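Voltbridge packing hall, bench 2

Gallery, put up 21 January 2018

Quick one, sorry, been meaning to get this online since December. People keep asking what goes on at the robot bench and whether it's taking over the hall. Short answer no. Longer answer below, typed in two lunch breaks so forgive the spelling.

Background for anyone outside the building. We pack for small shops. Caps, scarves, gloves, bit of gift stuff. Buten is our biggest cap customer and the caps are the job that wears people out. Pick up, turn it, check the crown, set it down, next. Same wrist, same shoulder, all shift. On a Buten day it's 200 caps a person before the afternoon tea break and you feel every one of them when you get home.

So the two-armed bench is there to learn cap handling. Slow going. Soft things are hard for it. A box stays a box, a cap folds up on you when you grab it wrong.

How the day runs now. Early shift sets the bench up and does the first checks. Mid shift sits with it. Lates do whatever's left by hand, which is still most of it. The rota's on the wall by the kettle, please look at it before swapping with each other, we had two Mondays with no one trained on the bench and it just sat there.
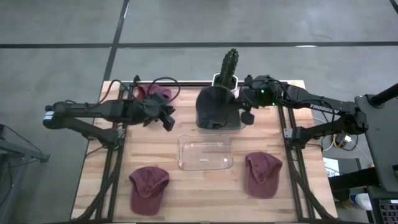

Bench 2, caps out. Black one on the stand in the middle with the gripper right beside it, maroons round the edges.

The black cap is what everybody asks about. Cap on a stand is a different job from cap on a flat table, becuase the gripper has to come in from the side and not squash the crown. People do it without thinking. We had to sit down and write out what a hand does when it takes a cap off a stand and it took most of a morning. Plenty of arguing. The older packers pinch the back edge, the newer ones go over the top.

Cactus belongs to the bench, leave it be. And before anyone asks again, it does not get packed.

What's changed for us, good and bad, no particular order.

Fewer sore wrists on the trained crew. That's from asking round, not a study. The swap every two hours helps as much as the arms do, if you ask me. We should have been swapping years ago, robot or no robot.

More standing about. Some like it, some hate it. Watching is tiring in its own way, you can't drift off and you can't chat with your back turned. A couple of people have gone back to hand packing by choice and that's fine, it was always meant to be a choice. Tell your shift lead, no form needed.

The noise. Different noise. Less tape gun at that end, more whirr. Radio's back on at a sensible level which has cheered up the whole row.

Training. Four people trained so far, all packers, nobody brought in from outside. I want to be clear on that as there was a rumour. The training is two half days, paid as normal time, and you don't need to be good with computers. You need to be good with caps. The bit at the screen can be learnt in an hour, the bit where you know a brim is going to catch before it catches takes a lot longer and you lot already have it.

Pay. Bench hours are on the same rate as packing hours at the moment. A few of you have said it should be more, seeing as you're packing and teaching at once. Fair point, it's been passed up, no answer yet. Will put it here when there is one.

Jobs. Nobody's hours have been cut for the bench. I can't promise what happens in a few years and I'm not going to pretend I can. What I've been told is that the aim is to take the dull part of the Buten work and keep the same crew on checks, returns and the fiddly orders. Arumugam scarves for one, all those tassels, no machine's getting near those for a good while. If that changes you should hear it from us in the hall first and not off a web page.

Things we got wrong. Started with too many different items at once, gloves and caps and gift boxes all in the same week. Mess. Went back to caps only and it's been calmer. Also put the first rota up without asking anyone, which went down as well as you'd expect. Second one was drawn up by the packers and it works better, apart from the Mondays.

House rules for the bench, seeing as this page will get read on phones in the canteen:

Don't reach in while the arms are live. Not even for a dropped cap.
Hair tied back, lanyards off.
Keep off the cables on the floor side.
Drinks stay at the kettle.
If something looks wrong, stop it. You won't be told off for stopping it. Somebody stopped it for a loose thread last month and that was the right call.

What's next. Prenov have asked if we can take on their bobble hats. Bobbles! We'll try a small batch by hand first, see how they sit, and only then have a go on the bench. If you want to be in on that put your name on the sheet by the door, there's room for around half the row.

Still wanted: someone from lates for the training, as it's all earlies at the moment and that isn't fair on either lot. And whoever has the spare key to the bench cupboard, please bring it back, no questions.

Comments and moans to the usual box or grab me on the floor. More pictures when I get five minutes.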